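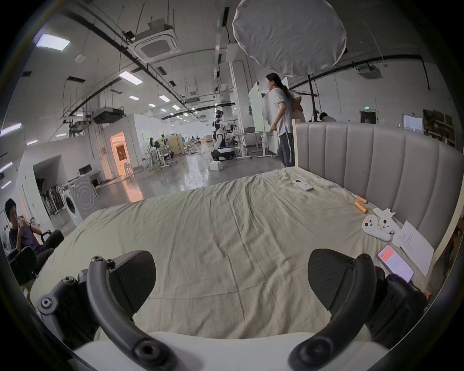 Tidying a Bed by Hand, So a Robot Can Learn It
Student project report, Jonalyn Calimlim and Jhun Sarmiento

What we wanted to find out
Our course asked us to look at automation in a real workplace. We picked Drulta, where people record household chores with hand-held grippers, and we were thrilled when they let us stay for 2 weeks. Who does this work, and how does it change their day?

The work
One station is a bed with small things lying on the sheet: a remote control, plush toys, a smartphone. The operator picks things up using only the two gripper fingers, and a camera on the tool records every move. It looks easy. I tried it and was hopeless with the remote – it lies so flat!

What people told us
Precious Lumbao used to pack orders at Ninwood. She likes that her skill counts here, but her wrist gets tired, and she asked for shorter turns in December. Now she changes stations after each set. Carmela Quintana checks the recordings and went through 2,708 of them for one task. She told us she folds laundry differently at home now, slower and with fewer fingers.

What we still don't know
Both women wondered what their jobs will be once the robots need fewer recordings. Our supervisor, Marcela Trnka, suggested we go back and ask again next year, and we would love to.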